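3.2 Corpus and coding of viewer preference

The analysis draws on forum discussion of two animated series, Mernia and its sequel Orkska. Both were adapted from the same serialised comic and share a main cast, but they were made by different production teams and differ in pacing, colour design and the handling of secondary characters. Orkska opens with a recap arc that covers the closing events of Mernia. A viewer can therefore begin with either series, and the order of first viewing could be recovered for many of the posters in the sample.

Posts were collected from the general discussion board of Osagie, an English-language fan forum, using the board's own archive pages. A post was kept if it named both series and made at least one comparative claim. Episode reaction threads were left out, as were posts made up entirely of quoted text. After removal of duplicates the corpus held 3,513 posts. Of these, 2,140 gave a reason for the stated preference and form the set used in Sections 4 and 5. The remaining posts were used only for the vocabulary counts.

Each reasoned post was coded on two levels. The first level records the object of the judgement: plot, character, animation, music, or fidelity to the comic. The second records the standard the poster appealed to, such as consistency with earlier episodes or the behaviour expected of a character. A post could carry more than one code at either level. Claims about the voice cast were coded under character, except where the poster discussed the recording or the mix, in which case they went to music.

The mecha arcs needed separate treatment. Both series contain long workshop sequences in which machines are built, repaired or tested, and posters often judged these by how believable the movement of arms and hands seemed to them. Such claims sit between animation and plot. We gave them a code of their own, mechanical plausibility, and applied it only where the poster referred to joints, reach, grip or weight. General praise for a machine's design stayed under animation.

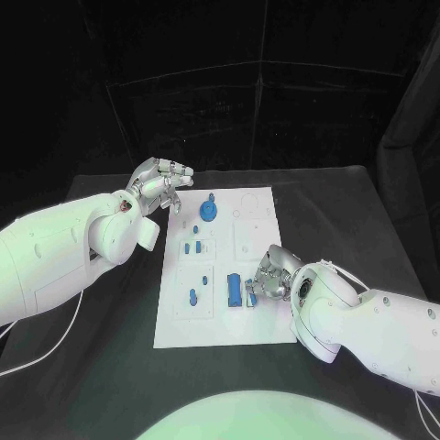 Figure 2. Two white robot arms over a white board with pieces of a blue peg-and-slot puzzle set.

Coding was done in Flirivov, a text annotation tool that stores each judgement against a character range in the post. The coding guide ran to 26 entries in its first version. One entry, nostalgia, was dropped after the pilot round. Coders had applied it to almost any mention of childhood, including posts where childhood viewing was offered as background and had no bearing on the argument. The final guide has 25 entries, and posts first coded as nostalgia were returned to the pool and coded again without reference to the earlier result.

Two coders worked through the reasoned posts independently. Disagreements were settled in discussion, and the original codes were kept so that agreement could be calculated on the unrevised data. Agreement was lowest for fidelity to the comic. Many posters treated filler episodes as a fault of plot and a departure from the source at the same time, and the guide at first gave no rule for choosing between them. We now assign both codes in such cases. Agreement on mechanical plausibility was high, although the code is rare outside threads on the second workshop arc of Orkska.

Some limits of the corpus should be noted. Osagie's archive drops threads that were locked by moderators — often the longest and most heated ones — so open hostility between the two camps is probably under-represented. Spelling of character names varies with the translation a poster had read. We normalised these variants before counting but left them unchanged in quoted extracts. Finally, posters who began with Orkska are fewer than those who began with Mernia, and comparisons by viewing order in Section 5 are reported as proportions within each group. Posts whose authors gave no viewing order are excluded from those comparisons and retained everywhere else.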